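The Deposit of the Ferry Ledgers
A story

The Ballton Historical Association resolved in February to accept the ferry ledgers, subject to conditions. The letter setting out those conditions ran to four pages and was addressed to the Office of the Former Ferry Company, Dusen Landing, where the company had not kept an office since the bridge was opened. It was delivered all the same. The reply came within the week, typed on the company's own paper, and accepted every condition except the ninth.

The ninth condition concerned gaps. The Association required that any volume missing from a series be declared before transfer, so that the catalog might record the loss and the Association not be held responsible for it. The company answered that there was no loss to declare. There were 107 ledgers, one for each year of service, and all 107 would be delivered.

The archivist read this reply twice and took down the county gazetteer. The ferry between Dusen and Ballton had been chartered, had run, and had been discontinued by act of the legislature, and the dates of the charter and the act were not in dispute. Between them lay 106 years. She wrote to the company to point this out. The company thanked her for her interest and repeated the number.

The ledgers arrived at the side entrance shortly after eight in the morning, in crates that had once held lamp glass. The driver required a signature for each crate and would not take one signature for the lot. By noon the volumes stood on the long shelves of the receiving room in the order in which they had been packed, and the archivist began the inspection prescribed by the Association's handbook, which called for the examination of bindings, the noting of mold and insect damage, and the reading of the first and last page of every volume.

She found the early books much as such books usually are. The clerk of the first years wrote a narrow hand and wasted no paper. Foot passengers were entered by name, livestock by number, and wagons by the name of the owner and the nature of the load. A family called Boseck crossed so often with barrel staves that the clerk gave up writing the word and drew a small curved line in its place. In the thirty-first volume the river froze, and for 36 days the entries read only "None." On the thirty-seventh day the clerk had written "One, walking," and charged no fare.

The middle volumes were larger and had suffered from damp. There had been a fire at the Dusen landing, and the ledger for that year had been copied out fresh from memory, as its first page frankly admitted. The clerk responsible asked the pardon of any passenger he had omitted and invited such persons to apply at the window. In the margins of the next several volumes were the names of those who had done so. The archivist noted these as later additions, in accordance with the handbook, and recommended that they be indexed with the rest.

The last volume of service was thin. The bridge had already taken the wagons, and most days the boat carried schoolchildren and a physician, Dr. Ní Bhriain, who was said in the ledger to distrust heights. The final entry recorded a crossing to Ballton at four in the afternoon, with eleven aboard, and the clerk had ruled a double line beneath it and signed.

Behind this volume on the shelf stood one more.

It was bound in the same brown cloth as the others and numbered 107 on the spine. Its pages were ruled in the company's columns. The archivist, following the handbook, read the first page and the last, and then, departing from the handbook, read those between.

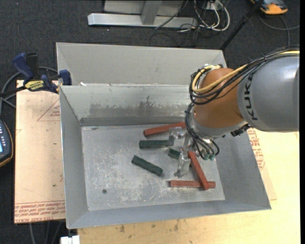 The entries began on the morning after the double line. They gave the hour of each crossing, the state of the water, and the number carried. In the column for names the clerk had entered people who, so far as the archivist could establish from the cemetery register, had ceased to need a ferry some time before. The Bosecks were there, with the small curved line beside them. The walker of the frozen year was there, and had been charged the ordinary fare, with a note that the earlier sum was now considered settled. Those left out of the burned ledger had a page to themselves. In all there were 306 names, and against 276 of them the clerk had placed a check mark, signifying in the company's practice that the passenger had been landed safely on the other side.

Thirty names had no mark. The archivist copied them onto a separate sheet and compared them with the Association's own records, beginning with the roll of members. She completed this work after dark, with one lamp lit. All thirty were members in good standing. The list was alphabetical, and her own name stood in its proper place.

She considered the matter under the handbook, which offered no guidance on accounts not yet closed. It did, however, state plainly that a record still in use by the body that created it was to be regarded as current business, and was not eligible for deposit. She drafted a letter to that effect. The Association, she wrote, was pleased to confirm receipt of 106 volumes in fair condition and was returning one, which appeared to have been sent before its time. She asked that it be forwarded when complete -- the shelf would be held for it.

The reply was brief. The company regretted the error and withdrew its objection to the ninth condition. It enclosed a schedule of fares, unchanged since the year of the fire, and a printed card advising passengers that the boat would wait at the landing for anyone seen to be coming down the hill.

The archivist stamped the card as received and placed it in the correspondence file. The space at the end of the shelf measures two inches and is dusted with the others.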